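Shape-Sorter Lending Sets: Frequently Asked Questions
Girkness Toy Library, Early Learning Collection

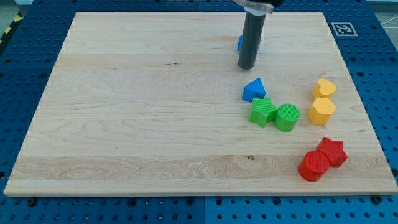

Borrowing a set

Who may borrow a shape-sorter set?
Any household, home day care or preschool classroom holding a current Girkness Toy Library card may borrow from the Early Learning Collection. Classroom accounts must be opened by the lead teacher or the director of the program.

How long is the loan period?
Sets are lent for 3 weeks. One renewal is permitted unless another member has placed a hold. Renewals may be requested at the desk or by telephone until 6 p.m. on the due date.

How many sets may be borrowed at one time?
Household members may borrow one set. Classroom accounts may borrow up to three, subject to availability. Additional sets are held at the Drondau branch and can be transferred on request.

About the blocks

What does a set contain?
Sets include molded plastic blocks in solid colors, among them stars, cylinders, a heart, a hexagon and a triangular prism. Some shapes appear in more than one color; the star, for instance, comes in both red and green. The contents card inside the lid is the official record for each set. Please check the blocks against it before leaving the desk.

Why do some blocks feel rough on top?
The fine texture on the upper faces is part of the molding and does not indicate wear. Blocks with sharp edges, cracks or chips should be set aside and reported.

Is the wooden board part of the loan?
No. Maple boards are kept at the library for use during play sessions. At home, any flat, stable surface is suitable.

For what ages are the sets intended?
The collection is intended for children aged three and older. Younger children may use the blocks only with an adult seated beside them. Staff can suggest other items for infants and toddlers.

Can the blocks be used for activities other than sorting?
Yes. Families often use them for naming colors, matching pairs of the same shape, and tracing outlines on paper. Crayon and washable marker are acceptable. Permanent marker, paint and glue are not.

Cleaning and returns

How should the blocks be cleaned?
Wash by hand in warm water with mild dish soap. A soft brush will reach into the textured faces. Dry the blocks completely before closing the box. Do not use bleach or a dishwasher.

What happens if a block is missing?
Return the remainder of the set on time and inform the desk. Members have one further loan period in which to find the block. After that, a replacement fee is added to the account. Sets are not lent again until they are complete.

Where are sets returned?
Sets may be returned to the Girkness desk or the Drondau branch. They may not be placed in the outdoor book drop.

Contact

Questions about household loans should be directed to Yareli Ibarra, Member Services. Classroom accounts are managed by Kosmas Sarantis. Damaged items should be reported to the Girkness desk.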